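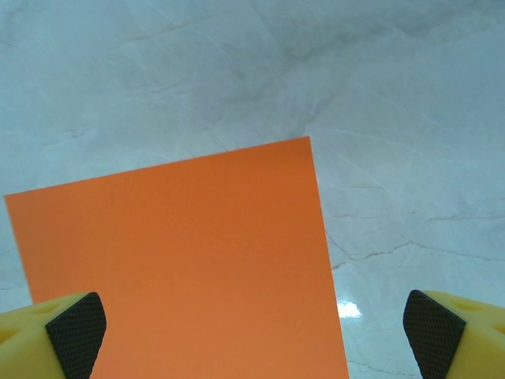
Batania, 22 June 2020

Paper craft assistants wanted, casual

Rernico makes coloured paper and card packs for schools, libraries and home craft groups. We are looking for two people to help sort, cut and pack sheets at our Batania workroom over the next school term.

The work is simple but needs a careful eye. You will check flat sheets for creases and marks, match colours — our oranges are the hardest, as two shades can look alike under the ceiling lights — and put together packs of 200 sheets. There is some trimming on the guillotine, and we will show you how to use it safely. You will also help with labels and keep the work area tidy.

You will need:
Good colour vision
Clean, steady hands
To be able to stand for most of a four-hour shift
The right to work in Australia

Craft or print shop experience is handy but not required. Please don't wear hand cream on shift, it leaves marks on the matte card.

Shifts are mornings or afternoons, up to five a week. Pay is at the casual rate, fortnightly. Tea and coffee supplied, bring your own lunch. Parking is on the street or behind the Goicoechea building.

Our current order is for 2,732 packs and we expect another in February, so there may be more work for the right people.

To apply, send a short letter and the name of one referee to the Rernico workroom, PO Box 193, Batania. Please say which shifts you can do and when you could start.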